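Packing the snack bags: a talk with Vusumuzi Mokgethi

Posted July 2024

I got about forty minutes with Vusumuzi Mokgethi before he had to go, and most of it happened standing up. He packs snack bags for people who have just moved to Jisville. Started with his own building, then the building next door, then it had a name, Gashaw, and a phone line. My notes are a mess so I'm writing this up the same evening while I can still read them.

First question, why snacks. Why not soup, rice, something proper.

"People get given rice," he says. "They get a lot of rice. Then you come to your first night in an apartment with no pots and what are you going to do with it? You want something you can open with your hands."

He grew up in a house where guests left with a bag. Didn't matter how short the visit was. His aunt kept paper bags flat under the bread bin and if you got up to leave she was already filling one. He thinks he learned packing from her without noticing, though she would hate how he does it. She put fruit on top. He won't put fruit in at all.

"Fruit sweats. Then the bottom goes and you've got a plum rolling down the stairs."

So what does go in? Candy, something salty, something soft, and something from home if he knows where home is. That last one is the hard part. It's also the part he wanted to talk about, I had other questions and mostly we didn't get to them.

Khang Từ does the shopping for that side of it. He drives out to Rircombe where there are two grocers he likes, and comes back with whatever looked good. I spoke to him for a few minutes by phone, engine running. "I don't shop from a list," he told me. "I know what I missed when I came. I start there and then I ask." When he was new in town somebody gave him a big tin of butter cookies. He was grateful, he ate them all, and he has never wanted one since.

Back to Vusumuzi. I asked about the bags themselves because he clearly has opinions. Yes. He does. He likes a white paper bag with twisted handles for anything going to one person, because it stands open by itself and you can see in as you fill it. For families he'd take something bigger and brighter. There's one with flowers printed on it that he's very fond of.

"A kid sees flowers, the kid carries the bag. So now the mother has a hand free."

I hadn't thought of that.

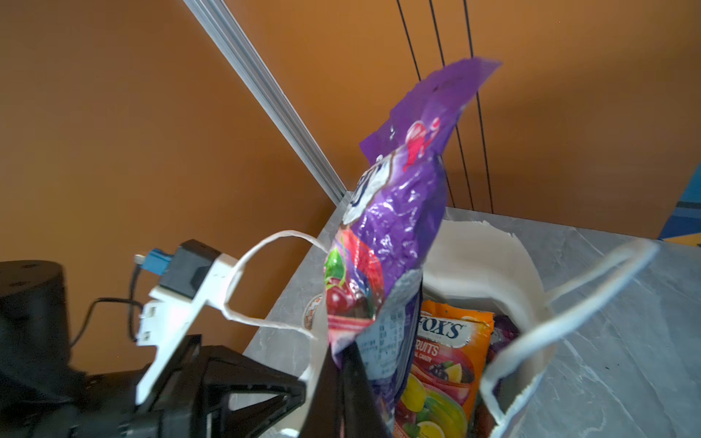
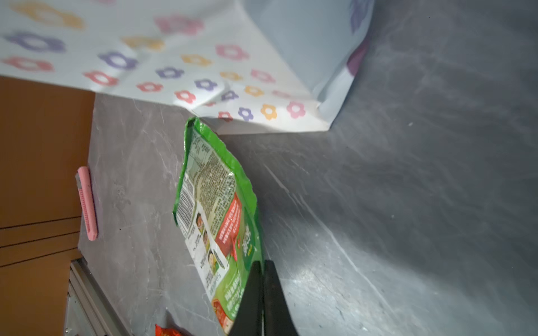

We got onto order next, what goes in first. Heavy things flat on the bottom, he says, and that's the only rule everyone agrees on. After that it's an argument. Khang wants the pouches standing up in a row so you can read the fronts. Vusumuzi wants them lying down with the candy filling the gaps. They have had this out many times and I gather the bags come out differently depending on who's at the counter.

"He packs like a bookshelf. I pack like a suitcase. Nobody has complained about either one."

What about labels? A lot of the packets are in languages most of the packers can't read, and people worry about allergies. He got serious here. Nothing gets taken out of its wrapper and nothing gets tipped into a plain tub, the ingredients have to travel with the food. If a packet is torn so you can't read the back it doesn't go out. He eats it himself or it goes in the bin, "depends what it is."

Money. He didn't want to talk about it much. He had 3000 dollars to work with starting in May, a gift from a print shop called Sillcombe, and he'd like it to last to the end of the year. They've sent out some 200 bags so far. He thinks the cost per bag is going up but he hasnt sat down with it yet. Khang keeps the receipts in the glove box.

I asked if he ever hears back from people. Sometimes. A man stopped him on the street and wanted to know where the chili peanuts came from, not hello, not thank you, just where. Vusumuzi was delighted. He wrote the name of the grocer on the man's hand with a ballpoint pen.

And a woman returned her bag, folded up neat, with 3 jars of her own pickle in it. He kept one and gave Khang the other two, which he regrets.

"They were so good. I should of kept all of them."

Last thing, I wanted to know what he'd tell someone who wants to do this in their own town. He was putting his jacket on by then. Start with one building, he said. Ask what people eat before you buy anything. Get bags with proper handles, the cut-out kind tear. Don't put in a leaflet, or if you have to, one small one, down the side, where it won't be the first thing they pull out.

Then he asked if I was hungry and gave me a packet of sesame crackers for the train. I ate them before the platform.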